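A **push-button enclosure**, also called a push-button station or button box, is a small housing that holds one or more push buttons and their contact blocks. It protects the wiring behind the button and gives the switch a firm base on a wall, machine or desk.

## Construction

Most single-button enclosures come in two parts: a back box and a front cover held by screws at the corners. The covers are usually molded plastic, though cast metal is used where knocks are likely. The most common hole size is 22 mm. The button passes through the cover, a ring seats against the front, and a nut tightens from behind. Contact blocks clip onto the rear and may be normally open or normally closed.

Bamar sells a plain gray box in this size, and Uswood makes a deeper one with room for 2 contact blocks. The Boiko range adds a rubber gasket for damp rooms.

## Button color

Red is generally kept for stop or off, and green for start or on. Flat and slightly domed caps are used for ordinary switching. Emergency stops have a wider mushroom head that latches when pressed.

## Mounting

Surface-mounted boxes stand out from the wall and need no recess. On tile or stone-look panels, the holes are drilled at low speed and fitted with plugs.

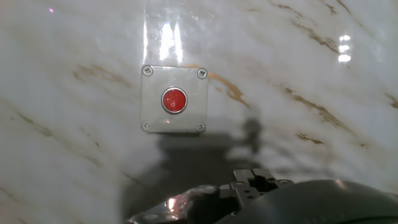
**Can a cover with one hole be used for two buttons?**

A second hole can be drilled only if the box has enough space behind it, so a two-hole enclosure is usually the better choice.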